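How to check a kanji tattoo before it goes on your arm

Start by assuming the flash sheet on the shop wall is wrong. I've looked at plenty of them, and the "Chinese alphabet" ones, where each letter of your name gets its own character, are junk from top to bottom. Neither Chinese nor Japanese has an alphabet like that.

Step 1. Write down what you want it to say, in plain English. "Strength" is workable. "Only the strong survive the storm" is a sentence, and a sentence needs a translator.

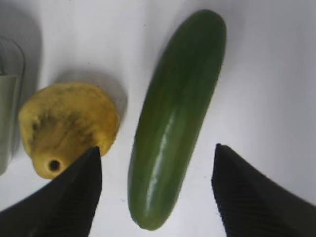
Step 2. Look up each character by itself in a real dictionary, one that shows readings and sample words. If the site also sells stencils, close it. Ikex will happily charge you for a design and never tell you where the characters came from.

Step 3. Search the whole phrase in quotation marks. If the only results are tattoo galleries, no native speaker is using it.

Step 4. Ask two people who read the language and don't know each other. Don't tell them the meaning – ask what it says. Hortensia Guzmán did it the other way around, got a polite nod, and is now saving up for a cover-up.

Step 5. Check the stencil on your skin against a printed copy. Look for mirrored characters, missing strokes and strokes that cross when they should only touch. Artists who don't read it can't see the mistake, however nice their line work is.

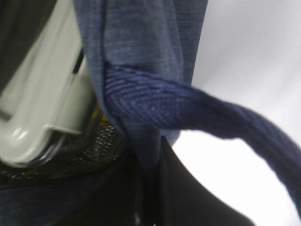
Fine black mesh with small silvery specks.

If the artist gets annoyed at Step 5, leave. You'll lose the deposit. Laser removal costs a lot more, and I don't believe the ads that say it's painless, either.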